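Kaimal Column Set: Simulated Episodes with Grasp-State Fault
Data card and known-issues notice, maintained by the Talla simulation group 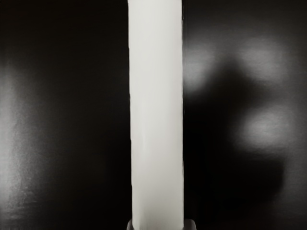

Kinga Pintér asked, on reading the first draft of this card, whether the affected episodes should be withdrawn altogether. In her view a user who trains on the success flag alone will never open the notice, and the wrong labels will travel into every model built on them. The group has kept the episodes in the release and moved the notice to the front of the card. The default loader now leaves them out.

Summary

The Kaimal column set contains 1,064 rendered episodes of a gripper handling a tall, pale rectangular column against a dark background. It was produced in the Iller simulator for work on grasp monitoring from a close viewpoint. All images are synthetic. In 50 episodes the recorded grasp state is wrong: the state file reports a closed and stable grasp after contact with the column has been lost.

Description of the fault

The Iller contact solver reports a contact force at every simulation step. The recorder reads that value at a lower rate and holds the last reading until the next one arrives. When the column slips between two readings and the solver resets the contact pair, no new reading is issued, and the held value is written to the end of the episode. The success flag is computed from the held value and is therefore also wrong.

The fault was found in October during replay at Kirolport. A policy trained on an early copy of the set kept lifting after the column had left the fingers and drove the arm to its upper joint limit. The replay was run in simulation only. No hardware was connected and no person was exposed to risk.

Why the images do not settle the matter

The viewpoint is narrow. The column can extend past the top of the view, and only a small part of the dark piece at its base may be visible. The background is dark and softly lit, with blurred patches of light and shadow. A small slip may leave very little trace in a single image. Users should not attempt to correct the labels by visual inspection of individual images.

Status of the files

Images and joint positions: not affected.
Grasp state: wrong in 50 episodes, listed in the exclusion file.
Success flag: wrong in the same 50 episodes.
Contact force: held value present in the same 50 episodes - do not use as ground truth.

Required action

Users of version 3 or earlier should apply the exclusion file before training or evaluation. Results already obtained with the success flag should be recomputed. Models trained on the unfiltered set must not be used to control physical equipment.

A corrected recorder, which writes an explicit null when a contact pair is reset, is under test. Seven of the affected episodes have been regenerated with it. The remainder will follow in the next release.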